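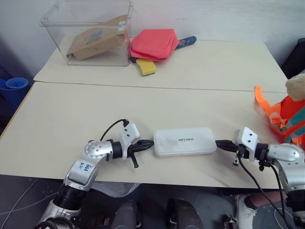 Figure 1. The two grippers at the white box during the connector task, front table.

3.2 Collection of Examples

Examples for the learning system were gathered at the Rarmont laboratory in August under the supervision of Verena Ammann. Damian Baumgartner and Rosalie Plattner took turns guiding the arms, and each attempt was saved as a separate record with the position of every joint and the view from the head camera.

A total of 2473 attempts were recorded. Attempts in which a gripper lost hold of the connector were kept but marked, as the plan called for both good and poor examples. After review by Meinrad Ruchti, 2000 attempts were passed on for training. Sessions were limited to 28 attempts, after which the operators changed places.

The cloths and the storage bin on the rear table were not part of this task. They belong to the sorting task described in Section 3.3.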